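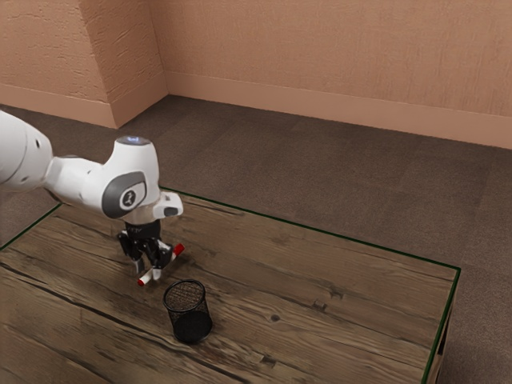
Taking over as defensive coordinator for a youth team, keep the old playbook?
Posted by Lionel Greenwood

So our head coach in Drelalholm asked me to run the defense this fall (12 and under, tackle) after the last guy moved away. He left me a binder with 30 calls in it. I played linebacker in high school and even I get lost in there! We gave up a ton of points last year, mostly on sweeps to the outside. Do I keep what the kids sort of know, or start fresh? First practice is in two weeks and I only get them for 6 weeks before the opener against Pustthorpe.

Cletus Kasprzak
Start fresh, but keep the old names for anything you hang on to. I did this a few years back and went down to 2 fronts and one coverage, and our kids finally played fast. For the sweeps, look at your ends first. At that age they love to chase the ball inside, and then there's no one home when the back bounces it. Pick your most stubborn kid, put him out there and tell him nothing gets outside of him, ever. Run that drill every practice, even when they groan. I'd also walk the corners through it at half speed, without pads, before you go live. Blitz calls can wait until October.

Pauline Mottram
depends on the kids. my son's team changed everything and they were awful for a month

Evie Greenwood
Hi, sister here, I keep the stats. Cletus is right about the ends. Lionel, call me before you throw out the binder, I have the play charts from last season and you should see them first.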